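Home News Families Calendar Give Contact

From the Toy Library at Somboon Hall

Well, January has come and gone, and what a month it was for the lending shelves! We sent out 341 toys, and nearly all of them have found their way back to us, which is more than I can say for my own winter gloves. Ratree Onsri has been mending box lids at the front table most mornings, and she would love some company if you're handy with tape.

A word about puzzles and sorters, as these are what our youngest members ask for most.

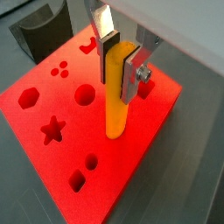
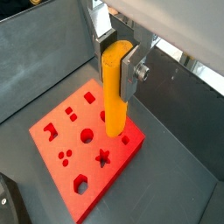
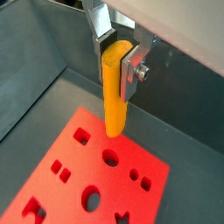
Please do have a quick look under the couch before you bring anything back — one missing piece can keep a whole set off the shelf for weeks, and there's usually a little person waiting for it. If something has gone for good, just tell Kamol at the desk. There's no fine, and he won't scold you.

The new shelving fund now stands at $2,223, thanks in large part to Rattana Ongart's soup lunch (the pumpkin went first, as always). Story hour stays at 10:30, and grandparents are very welcome to come along and sing.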